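Fornero finishes bathroom refit, sets amenity boxes for guest rooms
15/01/2021

Fornero has closed out the bathroom phase of its refit at the Mivach guesthouse. The work covered 9 guest bathrooms and ran from November. Rooms go back on the booking system as each one is signed off.

The layout is the same in every bathroom. A vessel sink sits on a black granite counter in the corner, with a wall-mounted spout above it. Walls are large-format grey tile with a marble pattern and dark grout. Towel rails are chrome. Mounting the spout on the wall leaves the back of the counter clear and makes the granite easier to wipe down.

Bottled toiletries have been dropped. Guests now get small items in dark brown cardboard boxes with a gold hexagonal logo, supplied by Drivura. The first order was 2,000 boxes in mixed sizes. 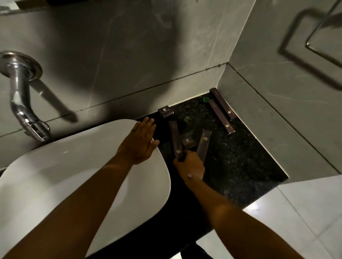
Site manager Valdis Uibo said the boxes are to be kept to the right of the sink, away from the rim. Housekeeping will check them at each room change and replace any that are opened or damp. Unopened boxes stay in the room.

The old sinks and fittings have been removed from the building. Work on the corridor lighting is next, and the second-floor rooms will stay closed until it is done. Bookings for the other floors are open.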